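Pince à main, troisième version : les doigts

Je reprends où j'en étais resté en mars. La poignée ne bouge plus, la caméra tient, et le seul morceau que j'ai refait depuis, ce sont les deux doigts et ce qu'il y a autour. Pour ceux qui arrivent maintenant : il s'agit d'une pince qu'on tient à la main, sans bras, avec une caméra fixée dessus. On attrape des objets avec, on enregistre, et les images servent ensuite à entraîner le bras que je monte dans le garage. Le projet s'appelle Arna, le dossier sur mon disque aussi.

La version 2 avait des doigts d'une seule pièce, imprimés à plat. Ils pliaient vers l'extérieur dès que je serrais un peu fort, et la gomme collée à l'intérieur finissait par se décoller dans les coins. J'ai réimprimé quatre fois en changeant l'épaisseur, puis j'ai arrêté. Sur la version 3, chaque doigt est fait d'une plaque gris clair, d'une partie noire à l'intérieur et d'un patin souple strié, violet parce que c'était la bobine entamée. Le patin se change sans toucher au reste. Il faut compter 50 minutes d'impression pour un patin, et j'en ai raté plusieurs avant de baisser la vitesse : le souple bouchait la buse.

La visserie vient de chez Soler, le petit magasin à côté de l'atelier partagé. J'avais prévu des vis de 13 mm, trop longues, elles touchaient la partie noire avant de serrer. Je suis passé à 8 mm et j'ai refraisé les trous à la main. À refaire proprement dans le fichier, je ne l'ai pas encore fait.

Côté mécanique, la gâchette tire les deux doigts par une petite bielle de chaque côté. Le jeu était gênant au début : un doigt arrivait avant l'autre et poussait l'objet au lieu de le prendre. J'ai mis une rondelle en plus sur l'axe gauche et un ressort plus raide. Il reste un léger décalage à la fermeture, visible à l'enregistrement, mais le logiciel de suivi s'en accommode. Le logiciel, je l'appelle Ernov. Ce sont trois scripts et un fichier de configuration, rien de publiable pour l'instant.

L'objectif est grand angle, ce qui m'évite de perdre l'objet de vue quand j'approche. En contrepartie tout est courbé sur les bords et la calibration a pris deux soirées. J'ai imprimé une mire, je l'ai collée sur une planche et je l'ai promenée devant l'objectif dans tous les sens. La première planche gondolait, donc résultats faux, donc deuxième planche.

Deux vues prises par la caméra de la pince, même table :
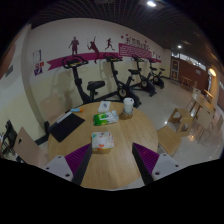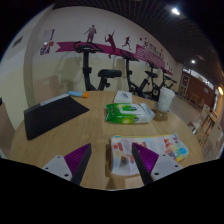
Pour le réglage de l'ouverture, je garde maintenant une règle simple : les deux patins doivent être visibles en même temps, face à face, avec la table entre les deux. Si l'un des deux sort du champ, le suivi perd l'écartement et toute la séquence est à jeter. La rotation de la caméra dans son support compte beaucoup, un demi-tour de vis suffit à tout décaler. Pour les objets, je prends du banal. Le petit paquet de mouchoirs à motifs et le paquet de lingettes vert et blanc sont de bons candidats, mous tous les deux, et un objet mou pardonne une approche un peu de travers. Les gobelets en carton demandent plus de doigté, je les garde pour quand le ressort sera réglé. Le petit tube bleu est le genre de chose que je redoute : couché, il roule si on le touche de côté, et il faut descendre bien à plat.

Le traitement se fait sur le vieux PC de la maison. J'ai fixé la limite à 4 000 images par séquence, au-delà le script remplit la mémoire et s'arrête sans message. Je coupe donc en morceaux et je recolle après. C'est lent mais ça tourne la nuit.

Reste à faire : corriger les trous dans le fichier de la plaque, trouver une gomme moins glissante que celle que j'ai (j'ai commandé un échantillon chez Traltorberg, pas encore reçu), et refaire le passage du câble, qui frotte contre la gâchette. Je mettrai les fichiers en ligne quand les plaques seront corrigées.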